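**Brurus pick-and-place data – progress report, 2/18/23**
To: Gisela Stöcker

Collection for the bakery items is now running on one arm at the Ostberg site.

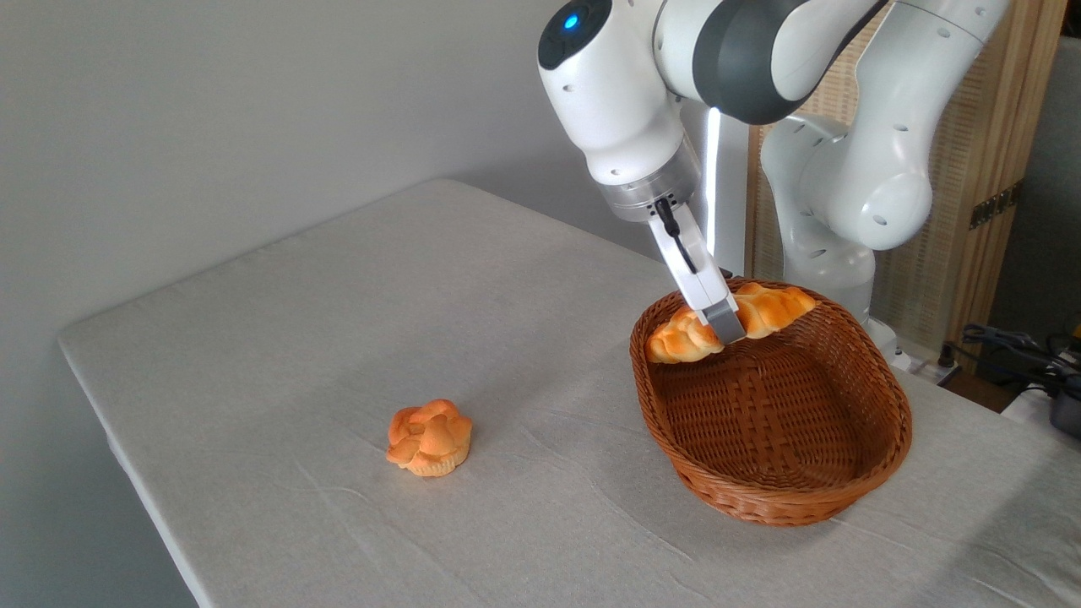

The target for this phase is 2000 accepted episodes. An episode is one item moved into or out of the basket by a trained operator, with joint positions, gripper state and video logged together. Start positions are changed between episodes so that the model does not simply learn one path.

Work done since the January report:

- Operator guide rewritten. The old one left too much room over when an episode ends.
- 98 episodes rejected at review, mostly for late gripper release – these will be recorded again.
- Second item set ordered from Plalletti.

Long items are harder than round ones. If the grip is off centre they tilt, and operators tend to slow down near the rim. We are keeping slow episodes but tagging them, as Dvorak asked for both kinds in training.

We lost 6 hours to a logging fault in which video and joint data drifted apart. The fix is in and the affected files have been removed.

Still needed from you: approval for nine more operator days, and a decision on whether failed grasps go into the delivered set or a separate folder.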